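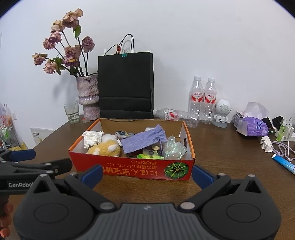
Open cardboard box on the table, plain white wall behind it.

Forum > Work and Careers > Job changes
Thread: Took less pay for fewer hours, asking about the counteroffer

mapleledger
Posted 1 Nov 2023
I've been a senior scheduler at a freight company in Vasstead since before the pandemic. In May I told my manager I wanted out of the on-call rotation. She said the rotation comes with the title. So I applied elsewhere and got an offer from Fiton, coordinator level, no on-call, no direct reports. It pays $2000 a month less before taxes.

I gave notice. Now my current company has offered to drop me to on-call every third week and keep my salary the same. I have to answer by the end of the week. My spouse works and we can cover the mortgage on the lower number, but we'd stop putting money in the vacation fund and cut back on retirement.

Has anyone taken the counteroffer in a spot like this? Did they keep to it?

tworivers_pm
Is the reduced on-call in writing? If it's only your manager saying so, it lasts as long as your manager does. I had a verbal deal like that at a warehouse in Cheetham. New director came in and I was back on the full schedule inside 3 months.

mapleledger
It's in an email from her. HR hasn't sent anything.

tworivers_pm
Then I'd ask HR for a letter before you decide. If they won't write one, you have your answer.

gravelroad
I'm going to disagree with where this is heading. $2000 a month is a lot of money. People on this board talk about lower pay like it's a spa day. Your raises will be figured off the lower base, and so will your retirement match. If you ever go back up, the next employer will ask why you stepped down. I'd take the counteroffer, put up with every third week, and keep looking for a job with the same pay and no on-call. They exist.

oatmealshift
They exist but I looked for 2 years and didn't find one in my field. I ended up taking a pay cut in Plarlow. I sleep through the night now. I also drive an old car and we don't eat out much. I'd do it again, but my kids were already out of the house.

gravelroad
Right, and that last part matters. OP, do you have kids at home?

mapleledger
One, in middle school. A lot of why I want out is that I've left her games to take calls. Also should have said, the Fiton job is a 12 minute drive. Right now I commute close to an hour each way.

oatmealshift
That changes the math. Put a number on the gas and the hours in the car. Also check the health insurance at the new place. Mine cost more per paycheck than the old one and I hadn't asked.

quietdesk
HR person here, not yours. A few things to get from both employers before you answer:
Premiums and deductible for the family plan.
Whether the on-call change will be in a revised job description or just a letter. A job description is harder to walk back.
Vesting date on your retirement match. If you're close, a later start date might be worth asking for.
Whether you get paid out for unused vacation. Depends on your state and your handbook.

And on the "why did you step down" question, I interview people every week and I've stopped being surprised by it. "I wanted regular hours" is a fine answer.

gravelroad
Fine answer to you. I've sat in on hiring meetings where it was held against somebody.

quietdesk
I believe you. It depends on the company.

tworivers_pm
You already gave notice too. Some managers are normal about that afterward and some aren't. You know her, we don't.

mapleledger
She's been decent about it. Her boss I'm less sure of. I wrote to HR this morning asking for a revised job description and asked Fiton for the insurance sheet. Vesting is already done, I checked. If HR says no I'm taking Fiton. If they say yes I'll have to think about it some more.

gravelroad
Good plan. Ask Fiton for more money while you're at it. You have a competing offer and they don't know how you're leaning.

mapleledger
Hadn't thought of that. I'll call them tomorrow at lunch.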